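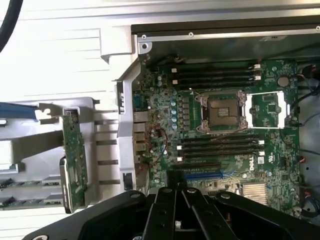 Aravind said it would be stripping boards on its own by May, and Parvathi Panicker wrote that down, with his initials next to it, because she had learned to do that with Aravind.

"You don't have to write everything down," he said.

"How many demonstrations so far?"

"Good ones? 80."

"And the other kind?"

He scrolled. He was sitting at the remote station with the leader arm clipped to the desk in front of him, two grips where a person's finger and thumb would go, and whatever he did with those the big arm did across the bench. "245," he said. "But a lot of those were early."

She wrote that down too.

Brurow had sent her to Clovville to decide if the company should pay for another year. Rai was the name of the program, the arm, and also the slide deck, and depending on who was talking it was hard to tell which of the three had made progress. She had spent nineteen years in returns and refurbishing. She had taken apart more office machines than anyone in the building and she'd done it with a screwdriver and a coffee can for the screws.

"Show me one," she said.

Aravind put his fingers in the grips. On his monitor the black fingers came down over the board, slow, then slower. The socket had no processor in it and the plate was folded back flat. All those bare gold contacts. Parvathi found that she was holding her breath, which annoyed her.

"What's it going to do?"

"Close the plate. Come down past the memory, catch the free edge, swing it over, let go. Then the lever."

"And if it comes down on the pins?"

"Then we have 246 of the other kind."

He moved his hand the width of a pencil. The arm moved. He stopped, breathed out through his nose, tilted his wrist, and she saw his shoulder come up toward his ear the way her own did when she was threading a needle.

"You did something there," she said.

"Where?"

"You stopped. Before you turned it."

"I was looking at the corner of the plate. It's shiny, it's hard to tell how high it sits."

"Does the arm know you were looking?"

"It knows I stopped."

"So it's going to learn to stop."

Aravind let go of the grips. The arm hung where it was. "It learns from all of them together," he said. "One pause doesn't matter. It washes out."

"Do you pause there every time?"

He didn't answer that, and she got up and walked to the window, where there was a parking lot and a man trying to fold a stroller.

She had trained people. That was what bothered her about the word demonstration, which was all over the deck. You stood next to a new hire and you did the thing, and they watched, and then they did it wrong, and you said no, feel that, feel how it's loose there, and you put their thumb on it. Half of what you taught was in the saying no. The Eslow software, as far as she could tell, never got told no. It got 80 times yes and the rest went in a folder.

"What happens to the bad ones?" she asked.

"We don't train on them."

"Why not? I'd want to know how you wreck one."

"Because it would copy that."

"So it can't tell."

"Not the way you mean." He rubbed his eyes. "People are working on it."

"People at Eslow."

"People."

She came back and sat down. "Let me try."

He looked at the grips, and then at the clock, and moved over. They were warmer than she wanted them to be. She pinched and the black fingers pinched. There was a lag, a very small one, and there was nothing else. She moved down toward the plate and waited for the little push you get when metal touches metal, and the push didn't come, and didn't come, and Aravind said "Up, up, up," and put his hand over hers and lifted.

"Did I hit it?"

"No. Close."

"I couldn't feel it."

"No, there's no feel on this version. You get used to it. You watch the shadow."

"You watch the shadow," she said. She didn't write that one down. She tried again, and on the fourth go she got hold of the edge and swung the plate partway and lost it. It took her longer than it would have taken to do the whole computer at home. Her neck hurt. Aravind had saved all four without asking.

"Which folder?" she said.

"The other one. Sorry."

"Don't be sorry. How many do you need? In total. For it to do this on a board it hasn't seen, from a different year, with somebody's sticker on it."

"Eslow says 1280."

"What do you say?"

He turned the chair a little from side to side. "I think 1280 gets you this board," he said. "On this bench. With the lights like this."

"And you'd be the one doing all of them."

"Me and whoever they hire."

"With your pause in it."

"I guess, yeah - with my pause."

It was past five. Somebody in the hall was shaking out a trash bag. Parvathi looked at the line with his initials on it, and at the two numbers under it, and thought about what she would say to Brurow, who would want yes or no and would have the deck open in front of them while she talked. She didn't think it was a fraud. She had come prepared for one, and it would have been an easier report.

"Run it by itself," she said. "No hands."

"It's not ready for that."

"I know. I'd like to see it anyway."

He set it up, and it took a while, and he moved his chair back farther than he needed to. He pressed a key. The arm went down toward the board, past the memory slots, steady as anything, and right before the turn it stopped.

They both watched it.

"Give it a second," Aravind said.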